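Comunidad Listen > Cocina > Pan y masas

Mis panes de hamburguesa quedan secos al día siguiente

Sieglinde Kohlhase
2022-09-17

Buenas tardes a todos. Hago panes con sésamo, 8 por cada masa, con la harina Muser. El primer día están muy buenos, pero al segundo la miga se deshace. Los guardo en una bolsa de tela.

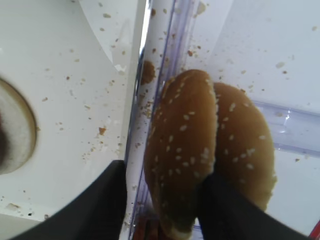 Pongo leche, un huevo y poca mantequilla. El horno está a 200 grados. ¿Debo cambiar la receta o la manera de guardar?

Respuestas

Xiuying Zou

Estimada Sieglinde, yo tenía el mismo problema. La tela deja salir la humedad. Le recomiendo lo siguiente:

- Espere a que los panes estén fríos del todo, unas 2 horas, y ciérrelos en una bolsa de plástico. No los ponga en la nevera, allí se endurecen más rápido.
- Para montar la hamburguesa, tueste un poco la cara cortada, así el tomate no la moja. 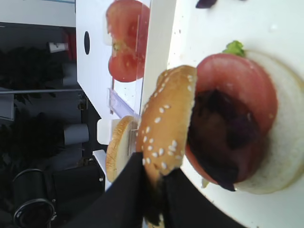

- Si no los come antes de 48 horas, congélelos ya cortados.

También puede probar con un poco más de mantequilla. Disculpe mi español, espero que se entienda.

Ramanauskas

Demasiado horno. Yo los saco antes y listo.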